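Incidencia: la tienda descuenta stock dos veces en los pedidos con rollos de cinta
Producto: Bekomis (módulo de inventario)
Cliente: Zenmont, material de embalaje y manualidades
Abierta por: Tiburcio Cárdenas
Asignada a: Tapio Pesonen
Prioridad: media
Estado: resuelta

Tiburcio Cárdenas
Desde que actualizamos el módulo, cada pedido que incluye una variante de color de cinta resta dos unidades en lugar de una. Con los artículos sin variantes no pasa. Hoy la cinta amarilla aparece agotada en la web y en la estantería quedan 26 rollos. He probado a vaciar la caché y a guardar otra vez la ficha del producto, sin cambios.

Tapio Pesonen
Necesito tres cosas: el registro de movimientos de la variante amarilla, la lista de tareas programadas y saber si usáis algún conector externo con el almacén.

Tiburcio Cárdenas
Adjunto el registro. El conector es el de Tuncer, instalado en agosto. En el registro cada venta sale con dos líneas, la primera con origen "pedido" y la segunda con origen "sincronización". Entre una y otra pasan 16 segundos, siempre los mismos.
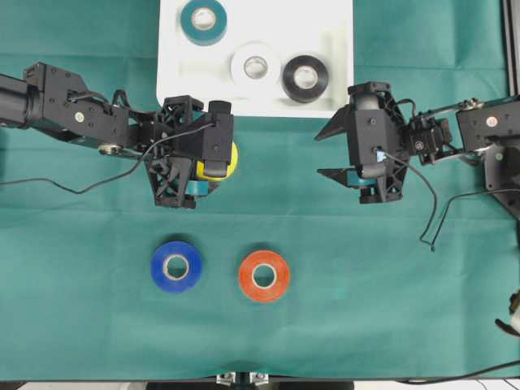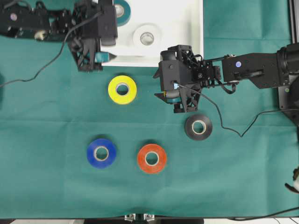 Rollos de cinta y bandeja blanca sobre tela verde.

Tapio Pesonen
He reproducido el fallo en el entorno de pruebas. El conector recibe el aviso de venta, resta la unidad por su cuenta y devuelve el stock como diferencia – debería devolverlo como valor absoluto. En los artículos simples el módulo detecta el duplicado por la referencia. En las variantes la referencia llega vacía y lo da por bueno.
Pasos:
1. Desactivar la tarea "sincronizar_stock" en Herramientas > Tareas.
2. En los ajustes del conector, cambiar "Modo de envío" de "diferencia" a "absoluto".
3. Rellenar el campo "Referencia" en todas las variantes. No vale la del producto padre.
4. Volver a activar la tarea y lanzarla a mano una vez.

Tiburcio Cárdenas
Hecho hasta el paso 3. Al lanzar la tarea sale "Error 52: referencia duplicada" y se para.

Tapio Pesonen
Ese error aparece cuando dos variantes comparten referencia. Filtra por "Referencia" en el listado y mira si hay alguna repetida. Ojo con los espacios al final, el filtro no los muestra.

Tiburcio Cárdenas
Era eso. Jesus había copiado la ficha de la cinta negra para crear la blanca y se quedó la misma referencia. Corregida, la tarea termina sin errores. He hecho 5 pedidos de prueba con variantes distintas y cada uno resta una unidad.
Queda una duda: ¿el stock que ya se descontó de más se recupera solo?

Tapio Pesonen
No. Hay que hacer un ajuste manual con el recuento del almacén, en Inventario > Ajustes > Nuevo. Poned como motivo "corrección" para que no entre en el informe de mermas. Los pedidos de prueba canceladlos antes del ajuste – si no, devuelven la unidad después y vuelve a descuadrar.

Tiburcio Cárdenas
Cancelados los pedidos y ajuste guardado. La amarilla vuelve a salir disponible en la web. Por mi parte se puede cerrar.

Tapio Pesonen
Cierro. El control de referencias vacías queda pedido a desarrollo en una incidencia aparte.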